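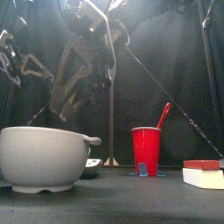

Ticket: Zimetti kitchen set, spoon keeps tipping the cup over
Opened by: Zanele Cele
Status: waiting on customer

Hello again, and thank you for being so patient with me last time. I bought the Zimetti set in September for our break room in Istport, and on the whole I'm very fond of it. My trouble is with the tall red cup. When I stand the long-handled red spoon in it, the weight goes to one side and over it goes, usually toward the big white bowl, and then I'm mopping up. I've tried a folded napkin underneath and I've tried turning the spoon around, and neither one helped for more than a morning. Am I missing a part, or am I just putting things in the wrong place?

Reply from Dong-hyun Song, Rampersad Housewares

Hi Zanele, it's no bother at all! You're not the first to write in about that cup. It's tall and light, and it needs the blue holder around its foot. Could you check that the upright tab is snug against the cup and that the little side pieces lie flat on the table? If there's a crumb under one of them the whole thing rocks. I'd also keep the cup a hand's width from the bowl, so the bowl's handle can't catch it when somebody reaches across. 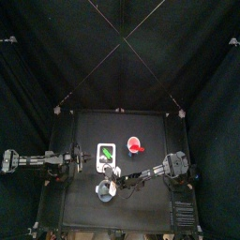

The light blue bowl is another matter – it doesn't need a holder, but please don't leave anything propped on its rim, or you'll be writing to me about that one next. Small things are happier lying in the white tray.

Update from Zanele Cele

You were right about the crumb, bless you. I wiped the table, pressed the holder down and set the cup up again at 9 this morning, and it has stayed put through two rounds of coffee. One last thing before you close this: could I order a spare holder on its own, or do they only come with the Gaten cups?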